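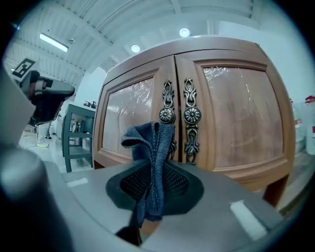
Notebook
Home | Notebook | Film room | Schedule | Contact
Print this page | E-mail this page

27 April 2025

Day after the Stoica game, and I'm writing this up while it's fresh. We lost by four, which the whole gym knows already, but I want the free throw stuff on paper before practice talk takes over.

So, the foul line log. I've kept it since the first week of March, every practice attempt by every player, and the running total is now 331 for the second unit alone. I had hoped to have a clean answer by now about the short routine (two dribbles, breath, shoot) against whatever each kid did before. I don't! The guards look better on it. The bigs look the same or a bit worse, and one of them hates it so much that I think the hating is the whole effect. I'm going to let him go back to his old spin-and-catch and log him separately.

Valentin Nistor thinks I'm measuring the wrong thing. His point is that our practice free throws come in a block, when everybody is standing around and breathing normally, and in a game you get two after being knocked over. Fair. He wants us to run the Zukasham drill first – full court, down and back, defender on your hip – and then send one player straight to the line for two shots while the rest keep going. We tried it Thursday with the second unit and it was a mess, mostly because I hadn't worked out who rebounds. Fix for this week: the last player through the drill rebounds, and whoever is at the line goes to the back of the queue afterward.

Note to myself on the log sheet: put the block shots and the tired shots in different columns. I mixed them on Thursday and had to throw that page out.

Ankle tape. We're still on the Kondico roll and I still don't love it. It tears nicely but it slides once a kid really gets sweaty, and I retaped two people at halftime. If anybody has leftover stuff from last season, bring it in and I'll do one ankle with each and see how far they get.

Shot clock: the repair held for the whole game. The horn is still late compared to the lights, and the Stoica bench complained (they were right). I've moved the cable away from the scorer's lamp and will listen again Tuesday. If it's still late then I give up and we call the shop.

On the game itself, one thing. Our press worked for as long as our legs did, and then in the last 90 seconds we were a step slow to every trap and they walked it up the floor. I watched those possessions back this morning with coffee – more than once, sorry to my family – and I think we're starting the trap too deep. Valentin says it's fitness. We can both be right. I'd like to move the first trapper up to the hash mark against Zatel and see what it does to their point guard, who likes to turn his back early.

Still to do: charge the tablet, find the second air pump, ask who borrowed the cones, copy the log so there's more than one of it. Zatel film goes up tomorrow night if the upload behaves.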